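# The Second Pair of Arms

Tremer started out washing delivery crates. The company still does that, in a long building behind the rail yard, but since April a growing share of its business has been picking up after other people: clearing tables, sorting returns, wiping down and resetting rooms in rented apartments between one guest and the next. It is low-paid work with a lot of bending, and the turnover among the staff was bad enough that the owners agreed to try machines.

The machines are two-armed units from Ruotsalainen, and they arrived without knowing how to do anything useful. A robot that can weld the same seam all day is an old story. One that can pick up a half-empty bottle on a table it has never seen is a different product, and somebody has to teach it. At Tremer, the teaching fell to the cleaners.

Six of them signed up. The training lasted 18 days, most of it spent steering the arms by hand through small jobs: grip the bottle, lift it, set it down in the bin, go back for the next one. Each run is recorded, and the good ones are used to train the software. The bad ones are kept too, in a separate folder, and the operators have to write a line on each about what went wrong. Several said the writing was the hardest part of the job.

The pay is better. Operators get three dollars an hour more than the cleaning rate, and the shift ends at the same time every day. In the old job it ended when the last apartment was finished. One woman who had cleaned for 19 years said her knees had stopped hurting by the second month and that her neck had started. She now does half her week on the robots and half on the regular crew, by choice. She likes to move around, she said, and she misses having the radio on.

There have been arguments. The crew that stayed on regular cleaning lost some of its most experienced people and had to cover for them until new hires came in. The first schedule, put together in a program called Staler, gave operators every weekend off and cleaners none. That lasted two pay periods. Under the current version everybody works one weekend in three, operators included.

What the operators know about the work turns out to matter a good deal. Early on, the practice tables were set up by engineers, with objects spaced evenly and labels facing forward. The cleaners pointed out that they had never walked into a room like that. Practice moved to lived-in rooms, with toys on the floor and laundry on the sofa – the places where the machines will have to work if they are going to earn their keep.

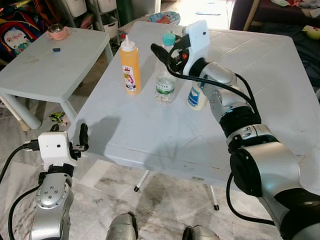
*Three bottles on a plastic table, with both of the robot's grippers in view.*

Squeeze bottles come up often when the operators talk about what is difficult. They give when they are pinched, and a gripper set too tight leaves a mess that a person has to wipe up. Water bottles are easier when full than when nearly empty.

Management says no cleaning jobs will be cut while the trial runs, and that is in writing. What happens afterward is not. Peren, a rival across town, has told its own staff it is watching the results before buying anything. Some of Tremer's operators expect to be training machines for years. Others figure that once the recordings are good enough, fewer people will be needed to make them, and they have asked to keep their names on the cleaning roster.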